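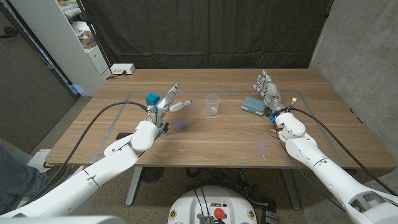

Section 4. Filling, first run and descaling

The Gatard humidifier arrives dry, and it holds a grudge if you switch it on that way. Before anything else, find the tank, pull off the sticker that tells you to pull off the sticker, and rinse the inside with cool tap water. You will also want something to measure with. A clear plastic cup with markings up its side, like the one standing on the table, is all the lab equipment this section calls for. If the markings are faint, take it to a window. The Gatard forgives a splash more or a splash less, except when you get to the descaler, where it forgives very little.

4.1 Before you fill

Set the base on a level, hard surface that can stand getting a little damp. Bookshelves are a popular choice and a poor one. Keep the mist outlet facing into the room, away from walls, curtains, house plants you care about and any piano.

CAUTION: Unplug the base before you lift the tank. The base has a safety cutoff, and we would all prefer that you never find out how good it is.

4.2 Filling the tank

1. Lift the tank straight up by the handle. If it resists, it is still locked. Turn the collar to the left until the arrow meets the open padlock.

2. Turn the tank upside down and unscrew the cap. The cap has a spring valve in the middle. Leave the valve alone, however much it looks like a button.

3. Fill with cool water to the MAX line. There is also a line above MAX, left over from molding the tank. It means nothing.

4. Screw the cap back on until it stops. Turn the tank right side up over the sink and wait for the dripping to end. A few drops are normal. A stream means the cap went on crooked, so go back to step 2.

5. Lower the tank onto the base and turn the collar to the right. The tank will gulp. It does this every time, usually louder at night.

NOTE: Do not add scented oils, vinegar, mouthwash or tea to the tank. The Saltulero warranty desk has a drawer for each.

4.3 First run

1. Plug in the base. The ring light comes on amber.

2. Press the dial once. The light turns white and the fan starts. Mist follows after a short sulk, longer if the water is very cold.

3. Let it run on the lowest setting for 2 hours with a door open. There may be a smell of new plastic. It goes away on its own and does not need help from a scented candle.

4. Empty out whatever is left in the tank, rinse, and refill. You may now use the machine like a normal person.

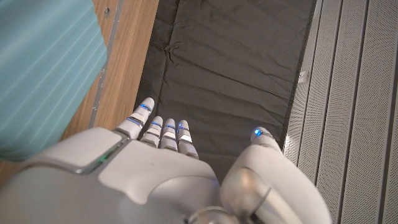

If the light blinks amber during the first run, the float is stuck. Unplug the base, lift the tank away, and nudge the small foam disk in the basin with a fingertip until it bobs freely. It ships held down with a strip of clear tape, which was chosen, as far as anyone can tell, for its ability to go unnoticed. Peel the tape off and start again from step 1.

4.4 The filter

Your Gatard comes with a Mishra filter already in the basin. It lasts for 1,000 hours of running, at which point the ring light turns red and stays red until you do something about it. Switching the machine off and on again does not count as doing something about it. The filter really is full.

To change it, unplug the base, lift out the old filter by its tab and drop in the new one with the tab facing up. Hold the dial down until the light goes white. Old filters go in the household trash. Please do not wash and reuse them. They fall apart, and the pieces travel.

4.5 Descaling

Hard water leaves a chalky crust on the heating plate. When the mist gets thin, or the machine starts to crackle like breakfast cereal, it is time to descale. Use Grumton descaler, the powder, one packet at a time.

1. Unplug the base and let the plate cool. Remove the tank and the filter. The filter must not touch the descaler, ever.

2. Measure 300 ml of warm water and stir in one packet until the water is clear again.

3. Pour it slowly into the basin, over the plate. It will fizz. Let it.

4. Leave it for 4 hours. Do not plug the base in to speed things up.

5. Tip the liquid out over the corner marked DRAIN. If you pour from any other corner, it goes into the air vent, and you will be reading the section on repairs.

6. Rinse the basin with plain water and wipe it with a soft cloth. Repeat until the cloth no longer feels slippery.

7. Put the filter back, refill the tank, and run on low until the mist looks as it used to.

CAUTION: Do not scrape the plate. Knives, keys and the rough side of a sponge all leave scratches, and scale clings to scratches even harder than it did to the plate. If a patch of crust survives, use a second packet.

CAUTION: Any cup or spoon that has held descaler should be washed well before it goes back in the kitchen – or better, kept with the machine and given up on as tableware.
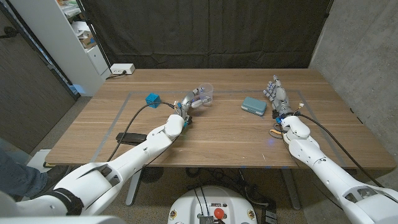
Can I use distilled water and skip descaling altogether?

Distilled water leaves almost no scale, so you will descale far less often, but dust still gets into the basin. Wipe it out whenever you change the filter, and run one packet of descaler through before you store the machine for the summer.

4.6 Putting it away

Empty the tank and basin, dry both with a towel, and leave the cap off overnight. Store the filter in a paper bag if it still has hours left on it. A plastic bag will keep it damp, and you will know when you open it. Wrap the cord loosely around the base – the clip underneath holds the plug, provided you push it in farther than seems polite.

Last updated: June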